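Re-teaching the PC assembly cell

21 June 2023

I have been putting off writing this one up. The two-arm cell needed its pick and place points done again after we moved the bench, and I said I would keep proper notes this time so that I don't have to work it all out from scratch in October, when the bench moves again.

The job the cell does is fitting parts into a desktop tower that lies on its side on the slatted bench. The parts wait in a grey fixture tray beside it. Everything is taught relative to two things, the tray and the case, so if either one shifts by a few millimetres the whole program is wrong. 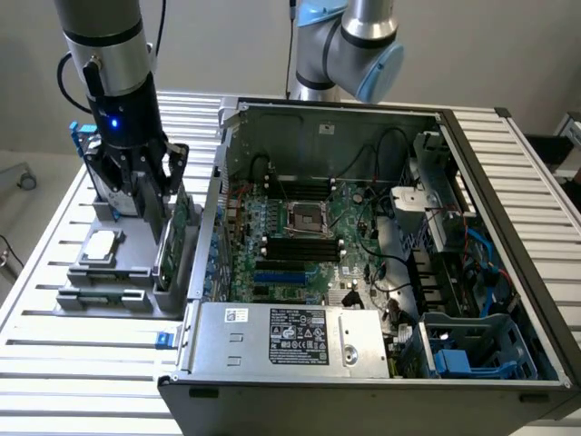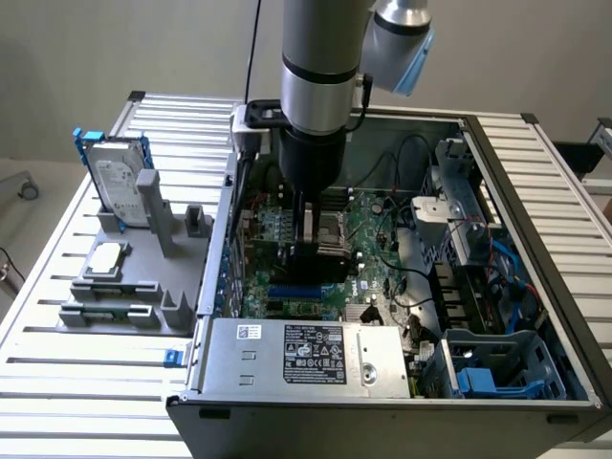
The tower on its side on the bench, with the parts tray next to it.

I started with the tray. It had been held down with tape since the spring, which was my doing, and tape creeps. I took it off, cleaned the slats with a dry cloth and bolted two stops into the extrusion so the tray butts up against them on the back and one side. Then I taught the tray as its own frame, using three corners, and checked the fourth. The fourth came out 7 tenths of a millimetre off. I did it again more slowly, with the arm at five per cent, and got it under two tenths, which is good enough for drives and cards. The processor needs better, but more on that below.

The case was more trouble. Pressed steel is not very square, and the bottom edge of this one has a slight bow in it. I had been using the outside of the case as the reference, and that explains a lot of the odd results from last year. What matters is where the motherboard is, so I now touch off on two of the board's mounting screws and ignore the metalwork. If anyone at the Werngate unit is still running my old routine, please change it. The file is number 1544 in the shared folder and the new one is 1544b.

Next were the fingers. The gripper came back from its clean with one finger a hair lower than the other. I only spotted it when a card went in tilted. Loosen both screws, close the gripper on a flat gauge block, tighten a little on each side in turn. I used a Jelínek block because that is what was in the drawer. Any decent one will do. After that, run the gripper open and shut twenty times and check again.

Cables took up most of the afternoon. The lead to the gripper has to have enough slack for the wrist to turn fully both ways, but if the loop is too big it catches on the rim of the case on the way in. I moved the clip up the arm by two finger widths and ran the longest move in the program with my hand on the stop button. It cleared. I have marked the clip position with a paint pen. The loose leads inside the tower are a separate nuisance and I tie them back before every session.

The processor point I taught last. I come down from directly above, stop 20 mm short, and then do the remainder in steps of half a millimetre with a torch and a small mirror. The trick is to have the lever right back before you start. I also dropped the grip force for this pick. The old setting was 263 in the controller's own units, whatever they are, and the drives are still happy with that.

With two arms over one case you also have to think about who goes first. I added a wait so that the second arm cannot enter the area above the board until the first has signalled that it is back at its safe height. It costs a few seconds per cycle. I tried a cleverer version with overlapping zones and gave up on it after an hour, as I couldn't follow my own logic.

I then let it run through the night in dry mode, nothing in the fingers, at half speed. It had done 564 cycles by the time I came in, with one stop, and that was the Driklow light curtain needing a wipe.

Still to do: replace the tape on the far stop with a proper screw, print a spare tray, and write to Naneo for another set of fingertips. The pads on the present ones are getting shiny. I will put the new frame values in the comments once I have checked them a second time.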